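# Chapter 5: The Bed as a Workbench

Every household owns a large, padded, waist-bending table that stands idle all day, and most people insist on sorting their laundry somewhere else. They use the sofa, where socks go to die. They use the kitchen table, where there is jam. The bed waits in the next room with its covers smoothed, offering more flat space than anything else in the house.

This chapter deals with folding in a bedroom: how to lay out the surface, how to handle dark clothes that all look alike, and how to build a stack that survives the trip to the wardrobe. Chapter 4 covered washing and drying, and you will need its notes on knits when we reach the exercises. If you skipped it, your sweaters already know.

## 5.1 Picking a Thing Up

Students of folding want to begin with the fold. The trouble begins earlier, with the lift. A large piece of black fabric taken from a heap has no obvious top, no obvious front and a strong wish to remain a heap. Held at one point, it puffs out into soft bulges and hides its own edges. You may be holding a hem or a sleeve, and the cloth will not say which.

The remedy is dull. Lay the piece back down, find one seam with your fingers and follow it until you reach a corner. Then lift again from there. In her night class at the Janley center, Laurinda Rocha has her students do this with the lights low, on the grounds that black on black in a dim room is how most of them will meet the problem at home.

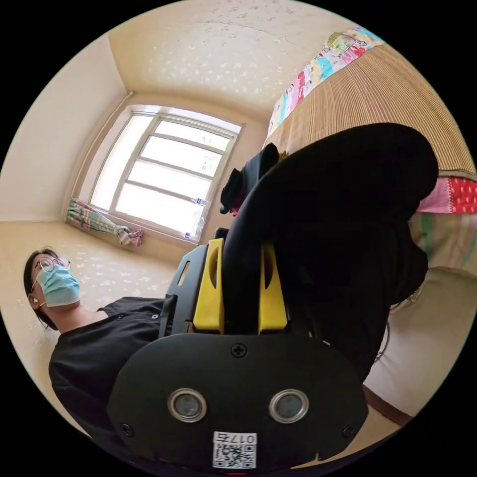
## 5.2 The Surface

Beds come dressed in many ways, and the dressing matters more than the mattress. A straw or bamboo mat is firm and a little rough, so cloth laid on it tends to stay where you put it. A quilt is softer and lets a stack lean. Plenty of beds have both, and then the choice is yours: fold on the mat, stack on the quilt, and keep the stack low.

Color helps too. A bright patchwork quilt, the kind with polka dots and a cartoon monkey on it, will never win over a decorator, but it is a fine background for dark clothes. You can see every edge. Anyone who has tried to square up a black T-shirt on a navy bedspread will forgive the monkey.

## 5.3 The Stack

A stack is a promise that you will put things away soon. Keep it modest. The rules used in this book are few:

- Put heavy, flat pieces at the bottom.
- Turn the folded edge toward you, so that one piece can be taken without disturbing its neighbors.
- Break up a run of black clothes with something in another color. A single dark red piece is enough to tell you where one black thing stops and the next begins.
- Soft knits go on top, folded over loosely. They will form a hump. Let them.

The last rule causes the most argument. Pressing the hump flat gives a neater stack for as long as you are looking at it, and then the hump comes back, sometimes with a crease for company. If you need to move a soft piece from the top, take it by its lower edge and bring the whole fold up together – pulling from the middle undoes your work and leaves you with the heap from Section 5.1.

Whether the wardrobe is three steps away or down a hall, carry the stack on both forearms. Do not hang it on the coat rack "for now." Section 5.6 is devoted to "for now," and it is the longest in the chapter.
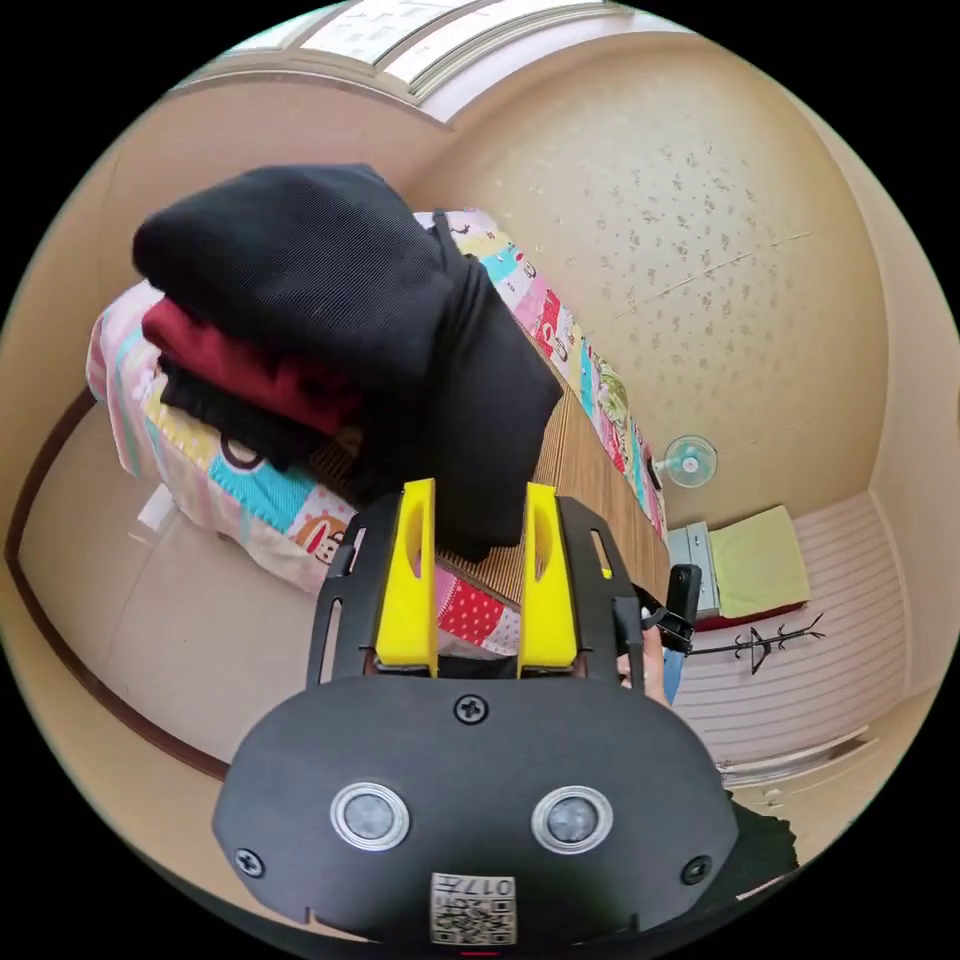 Jitendra Pandey objects to all of this. Stacks, he wrote after reading a draft, are for shops, and a person with one drawer should roll everything and be done with it. He has rolled his own shirts for years and claims he can find any of them in the dark. We take up his method in Section 5.4, along with the matter of what it does to collars.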